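About Wendance Books

Wendance is a small publisher of thrillers and crime novels in translation. We started 14 years ago with one table, one telephone and the rights to one Romanian spy novel, which a bigger house had refused two times. It is still in print, and we still receive letters about the ending.

Today we publish novels where the reader has to pay attention. We like smugglers, tired policemen, interpreters who hear too much, and border towns in winter. We do not publish series about serial killers. There are plenty of good houses for this already.

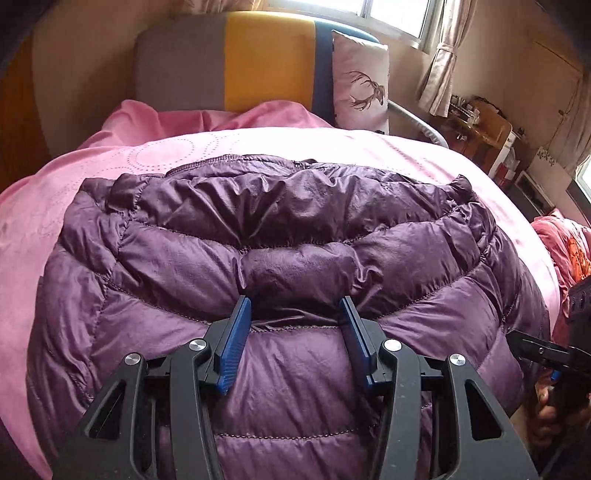
Most of our books have fewer than 300 pages. This is a taste of our founder, Heledd Morgan, who reads on trains and believes that a thriller should be finished before the last station. We have broken this rule for two authors only, and one of them was The Salt Courier, set in the Black Sea ports in 1771. It needed the space.

How we work

Every manuscript is read by two people who do not speak together about it until both have finished. If both want it, we make an offer. If only one wants it, we talk, sometimes for a long time. Translators are named on the front cover and they get a share of the sales - we had this in our contracts from the first book.

Our imprints

Enache is our imprint for spy and political novels, mainly from Eastern Europe.

Sosimum is for older crime fiction that went out of print. We correct the old translations where it is necessary, or order a new one.
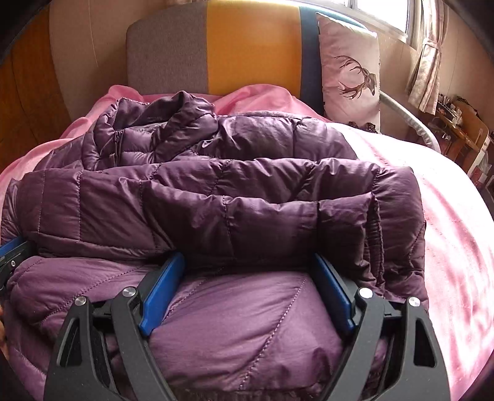 Sending us your work

We read new submissions in September only. Please send the first two chapters and one page about the plot, including who did it. We can not judge a mystery if the solution is kept from us. Translators can write to us in any month.

For bookstores

Our titles are delivered to stores by Genex. Damaged copies should be reported to them first, with the order number. For author visits and reading copies, please write to Heledd directly at the office.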